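Print this page | E-mail this page

Ceramics for the Table, Session 3 handout: Rims, Edges and the Broken-Shell Bowl

Last updated: 15 April 2025

Welcome back, everyone! I know a good many of you have been waiting for this session since February, when I first mentioned the shell bowl in passing and then ran out of time (as I tend to do). Please read these notes before you come to the Bruvgate studio, and bring your sketchbook along with a soft pencil.

We have spent two sessions making rims level. You have trimmed them, smoothed them, run a damp sponge over them and checked them with a ruler, and now I am going to ask you to let all of that go for an afternoon. A jagged rim is harder to draw than a straight one, and most first attempts come out looking like a paper crown, with every point the same height and the same distance from its neighbor. Crack a real egg at home and look at the shell for a good long while before you draw anything. The breaks wander. One side may stand well above the other, and a long shallow slope can run straight into a sharp little notch.
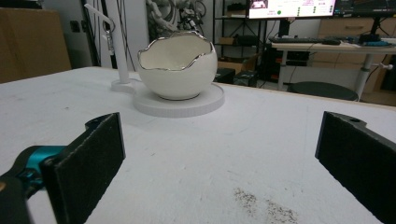 Fig. 1. White ceramic bowl in the form of a cracked eggshell, silver trim along the rim, on a round white base.

Notice how the far wall climbs higher than the near edge, so that you look down into the bowl and get the white inside as well as the glossy outside. I'm very fond of that. It gives you a front and a back to a shape that would otherwise be the same all the way around, and it is something to settle early, while you are still sketching.

The silver is a thin band and it follows the break closely. When you plan your own metallic line, keep it narrow and let it go down into the notches as well as over the points. A wide band tends to swallow the small breaks, and those are the part you worked hardest on! We will practice the line on test tiles first, using the brushes from the Nilto set, and only then move on to a bowl.

Please look at the lower half too. The outside curves down into a rounded bottom, and a rounded bottom wants some thought about how it will sit. Draw your bowl from the side and mark where you think it will touch the table.

For next time

Make two side-view sketches of a broken-shell bowl, one with a high back wall and one with the rim more even. Read the chapter on edges in the Bosness course book. If you missed the Baláž glaze sheet, there are spare copies in the tray by the door, up to 2 per person, please.

E-mail this page to a classmate | Print

This site uses cookies to remember your settings. By continuing to browse, you accept their use.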